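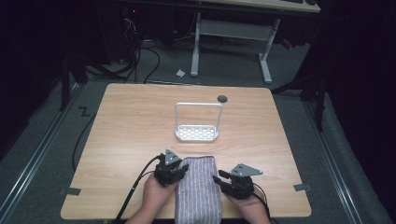 Recording two-handed towel demonstrations with hand-held grippers

Applies to: hand-held gripper pairs, wired, head camera view
Last revised: Oct 11, 2025

This page covers recording a towel task by hand, from table setup to the check of the finished episodes. It assumes the grippers have been calibrated and the recording software starts without errors. For first-time calibration, see the Hatmont bench notes.

The task is to take a towel that has been folded into a long strip and place it over the handle of a shower caddy. Both grippers are used throughout. The policy trained from these episodes gets the head view and the two gripper streams, and nothing else. Anything the operator knows but the camera can't see will be missing from the data.

1. Prepare the table

Tape or clip the tabletop down at the edges before you do anything else. A table that shifts by a finger's width between episodes shows up later as an offset in every place motion.

Set the caddy near the center of the table, with the handle upright and the full arch in the head view. Leave enough table in front of it to lay the strip out and pick it up again. Move the caddy a little between episodes, and turn it by a few degrees in either direction. Do not move it during an episode.

Route each gripper cable off the front of the table on its own side. Crossed cables pull on the wrists when the hands come together, and the pull is recorded as motion.

2. Fold the towel

Fold lengthwise until the towel is a narrow rectangle. With a striped towel, keep the stripes running along the strip. They make a twist easy to spot in playback.

Do not press the folds flat. A slightly rumpled top edge is fine and should be kept in the data. Early episodes at Stivthorpe used towels that had been smoothed by hand each time, and the policy did poorly on any strip with a loose edge.

3. Take the starting grip

Bring the grippers in from either side at the near edge of the table and close on the sides of the strip. Hold for a moment before lifting.

Check the following:

The fingers press into the cloth at matching heights on both sides.
The backs of your hands stay behind the grippers, clear of the towel.
Neither cable is tight.

Squeeze only as much as the cloth needs. Terry and other thick fabrics compress a good deal before they hold, and new operators tend to read this as slipping and close all the way. A fully closed gripper gives a flat signal that carries no information about the grip.

4. Record the motion

Start the recording with both grippers in view and still. The software drops any episode in which either gripper is lost from view for more than 2 seconds.

Lift straight up, clear the tray, then move forward to the handle. Pass one end of the strip over the arch, release it with that hand, and re-grip on the far side if needed. Lower the other end last. Keep the speed even. Fast corrections near the handle are the most common reason an episode is rejected – if you miss, back off to a point above the tray and try again at the same speed.

Keep your head steady, with the caddy near the middle of the view. Look where the grippers are working and do not look ahead to the next step. Li-hua Chien ran the head-motion test in September and found that glances toward the back of the room cost more usable frames than any fault at the hands.

End the episode with both grippers open and withdrawn to the near edge of the table.

5. Failed attempts

Keep an episode with one clean recovery in it. Tag it "recovery" in the session sheet. Delete an episode if the towel leaves the table, if the caddy tips over, or if you touch the cloth with a bare finger. The last case is easy to miss while recording, so look for it in playback.

6. Session size

A full set is 100 kept episodes. Plan on 140 attempts for a new operator. Record in blocks of 8, refold the towel between episodes, and rest your hands between blocks. Wrist fatigue shows in the data as a slow droop in the gripper angle before release.

7. Check the episodes

Play back the first and last episode of each block at normal speed. Compare the gripper opening against the video at the moment of grip. If the opening changes before the fingers meet the cloth, the streams are out of sync and the block has to be recorded again. Restarting the recorder fixes this in most cases. If it does not, swap the left and right cables and see whether the delay follows the cable.

Upload kept episodes to the Ostbridge share under the operator's initials. Questions about tags go to Yesenia Nava. The Chung replay script still expects the old folder names, so run the rename step before using it.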